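Classroom Library Leveling - Frequently Asked Questions

These answers cover leveling, labeling and checkout for classroom libraries in grades K-2. Questions about the school library go to Fereshteh Rezaei.
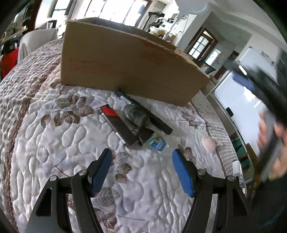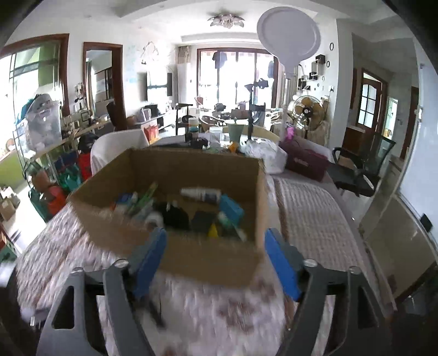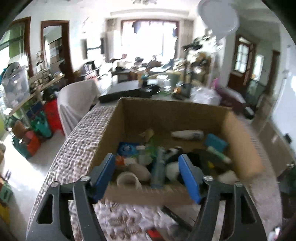 Bedspread with leaf print (first photo); open cardboard boxes of small items (second and third).

Which leveling scale do we use?
The Stondon scale, levels 1 to 21. Older books may still carry a Plattner letter. Convert it with the chart inside the binder cover.

How many books are in the system?
2,574 at the January count. Big books and magazines are not included.

Where does the level sticker go?
Back cover, upper left corner. Do not cover the barcode.

A book has no level in the database. What now?
Count the words on three full pages, then compare with a leveled book of the same type. Write the level in pencil until Parvaneh Sadeghi confirms it - usually within a week.

Can I level my own books?
Yes. Books you own get a white sticker and are not scanned. If you leave the grade, they go with you.

How many books can a first grader take home?
Two at a time, in a zip bag. Bags hold up to 6 thin readers, but the limit is still two.

Is there a maximum size for a classroom library?
The Vuno account allows 500 titles per room. Multiple copies count as one title.

What happens to damaged books?
Tape small tears. Loose pages go in the repair bin outside Room 4. Folke Sandberg empties it at 3:15.

Can parents see the levels?
Only on the sticker. Level lists are not sent home.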